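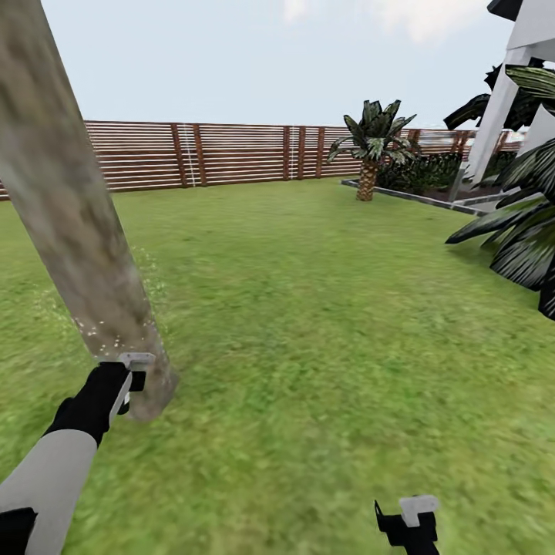

Garden level, left gripper at the foot of the trunk.

Ticket 67: Chore runs in the simulated garden stop at the tree trunk
Product: Levby two-arm controller, Pollstead garden level
Opened by: Ida Eichhorn
Priority: normal
Status: open

What I was trying to do

I want to know how much of an ordinary garden tidy-up the controller can manage before we let it near a real lawn. The list is short: go over the grass, pick up anything left lying on the stepping stones, bring it to the kitchen door. I gave it 20 runs with the default settings. The good news first, and I was properly excited by this – it found its way between the lawn and the patio every single time, with no help from me. Last spring's build couldn't get off the paving!

What goes wrong

In 10 of the runs the left arm goes for the trunk instead of carrying on. The gripper reaches in low, the contact warning comes up, and the planner sits there retrying the same reach until the timer runs out. The arm isn't shaking or drifting, it just seems to think the trunk is on the job list.

What I've tried so far

Restarted the level. Same.
Turned the contact margin down a notch. It stops a little later, but it still stops.
Swapped the left and right arm roles. The right arm then does the same thing, so I don't think the arm is at fault.
Started the robot over the stepping stones, well away from the trees, with both grippers open. This was the best of the lot. It looked over stone and grass calmly and went on to the next part of the list. 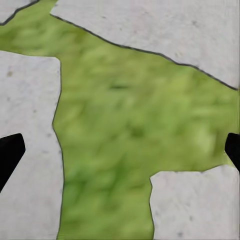 Elango Rai replied that he would look at the object list before touching the arms again. In his view the machine is already decent at reaching and poor at knowing what counts as rubbish, and a gardener's first skill is leaving most things alone. He asked for the list as the planner sees it.

List exported and attached, Monday, just after lunch. Elango was right to ask. The trunk is down as "loose item, large", next to the things we do want picked up. The other trees are down as fixed, so it's only that one entry. The level came over from the Kemeys import, and I suspect the label was lost on the way.

I also checked how the trunk sits in the level. From one viewpoint there's clear air between its lower end and the grass, and a scatter of tiny white specks beside it. A thing with no ground under it might well be read as something to be picked up, so I've noted both and not changed either yet.
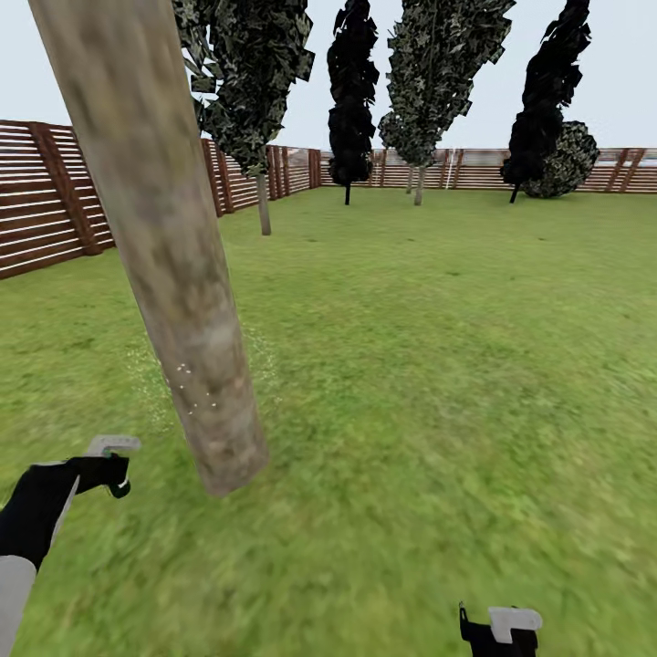
Could it be trusted to clear a real garden if the labels were right?
Small things on a flat surface, with a person watching, would be a fair first test. Anything heavy, or anything growing, should wait until it can tell those apart without a label.

Update, same ticket

Changed the trunk to fixed by hand and ran the level 2 more times. Neither run went near the trunk. I cheered at the screen, which my neighbour at the next desk can confirm. Two runs is very few, so I'm leaving the ticket open until I've done a full set.

With that out of the way, the next job on the list is the small green cylinder with the red top that stands on one of the stepping stones. It's the kind of chore I'd love to hand over at home: walk out, pick up the bit of clutter, bring it in.

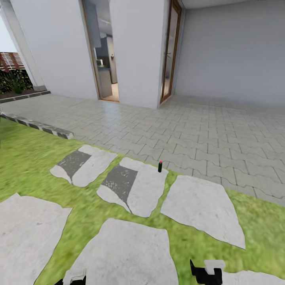 The reach itself should be well within what the arms can do. The part I'm less sure of is the grip, as the default closing force was set for bigger objects and might tip something that light before the fingers meet. I'll start with the slow profile and go up from there. If it holds, the carry to the kitchen door comes next, and then the door itself, which I haven't dared try.

Still to do
Full set of 20 with the trunk fixed.
Check the rest of the Kemeys import for lost labels (Elango).
Find out whether the specks are drawn only or have contact switched on.
Slow grip profile on the small item.

Next update when the full set has finished.
Ida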